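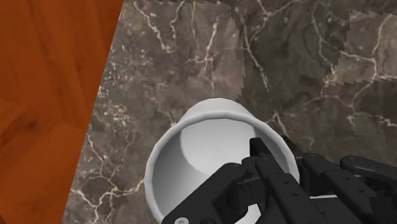
White cup on the dark marble, wood floor at left

Ticket: Nanwood coffee maker stops mid-brew
Status: open
Opened: 26/07/2008

Hi again! My Nanwood quits halfway through a pot and blinks the red light at me. I fill it to the 500 ml line, press start, and at 300 it just gives up (gurgles a bit, then silence). The display says E 112, and the booklet skips that one completely.

Tried so far:
Descaled it twice with the Bresel powder. Second time it got to the end, I was so happy! Next pot, same thing.
Different outlet. No change.
Took the filter basket out and ran plain water. Stopped at 300 again.
Held both buttons down like your phone guy told me. Now the clock is wrong too.

I bought it from Baltach last September so it should still be under warranty, but their site wants a form 222 and the link goes nowhere. Can you send me the form, or just a new pump? I'm fine putting it in myself if it's only a couple of screws.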